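Tea break news from the Brerkthorpe kitchen

I'm so pleased to be writing about crockery this month, because I have been going on about it to anyone who'd listen (sorry, Marek) for what feels like years. The old cupboard by the back door has finally been cleared, and 47 chipped, stained and handleless things have gone off to be smashed up for mosaic by Chie Okabe's Tuesday group, or whatever we're calling them now they've moved to mornings!

In their place we've gone for colour. I wanted plain shapes, nothing with slogans on, and I kept coming back to turquoise for the mugs and lavender for the plates – pale, both of them, and rather lovely against a white table.

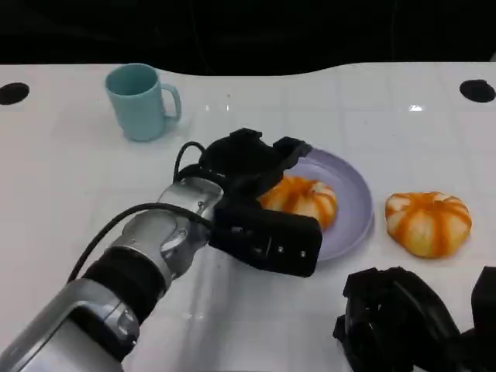 Zuzana Lukáč

The mug has a proper rounded loop of a handle, which was my one firm demand. I can't be doing with those mean little handles you pinch with two fingers while your tea goes everywhere. It tapers a bit towards the bottom too, and I do like that in a mug.

Not everyone is convinced about lavender. Kyung-tae says it makes toast look poorly, and he may have a point, but try it with a slice of Nanami's lemon cake and then tell me it's wrong.

We spent £100 on the first lot and there's room in the cupboard for more, so if you have strong feelings about bowls, please catch me before the end of May. I'm leaning towards the same turquoise. Marek wants yellow. Side plates are on the lower shelf, mugs above, and the big brown teapot is staying exactly where it is.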